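Fake fruit and wicker basket on a play kitchen table - how to clean and stop things rolling?

Posted in Home & Crafts by Pakesden

I set up a pretend snack table for a kids' corner and I have two problems with it. The table has a beige top that is in two sections with a seam running across. I keep the fruit at the back and the cups at the front. There is a round wicker basket with two green fruits in it, and the rest sits loose on the table, including a banana and some small orange-red round ones.
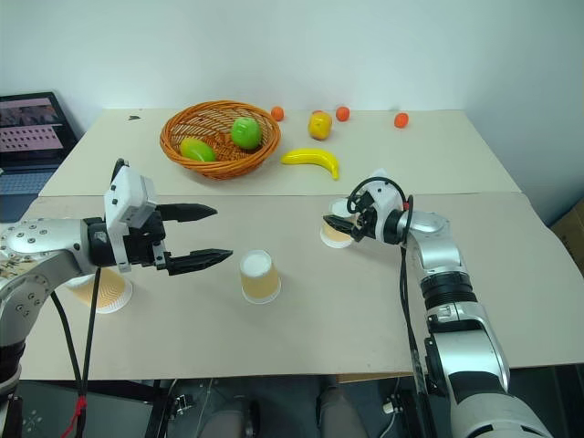 First problem is the small round ones. They roll every time somebody bumps the table, and I find them under the radiator. I don't want to put everything in the basket because then the kids just tip it out. I would like them to stay spread out so they can be picked up one at a time.

Second problem is cleaning. The fruit gets sticky from hands and the shiny pieces show it the most. I tried a kitchen spray on an old pear and it took the gloss off in one spot, so I stopped. The basket also collects crumbs in the bottom where the weave is tight, and I can't get them out by shaking it.

Budget is small. I already spent more than I planned on the food set, which came from a store called Hornel and had no care instructions in the box.

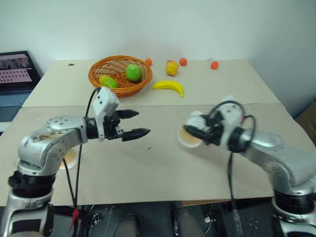

I also need an idea for the cups. They get used for pretend drinks, but last Monday a real one got mixed in and I had to wash the whole lot. Is there a way to keep them apart that a four-year-old will follow?

2 replies

Ibarra
Top contributor - 806 posts

For the rolling, use museum putty. Pinch off a piece smaller than a pea, roll it until it is soft and press it on the underside of each fruit. It holds against a bump but a child can still pull the piece off. Check it every few weeks, as it picks up lint. Test it on a corner of the table first, because on unsealed board it can leave a greasy mark. If it does, cut small circles of shelf liner and set the fruit on those.

For the fruit, lukewarm water with one drop of dish soap, a soft cloth, then dry right away. No alcohol, no spray cleaner, no dishwasher. Some fake fruit is foam with a painted skin, and if water gets in through a nick it stays in there. Wipe those with a damp cloth and don't soak them.

For the basket, use the brush attachment on a vacuum at low power, then a dry paintbrush for what is stuck in the weave. If you have to wash it, wipe it with a damp cloth and let it dry upside down for a day. Don't put it on the radiator - wicker cracks.

Cups: put a strip of colored tape around the bottom of every pretend cup. Tape means toy. Keep the real ones in a different room if you can.

Flukus
6 posts

I just use a tray with a lip. Nothing rolls off it and you can carry the whole thing to the sink. Mine was from a thrift store.

Agree on the tape but it peels after a few washes, so buy a full roll.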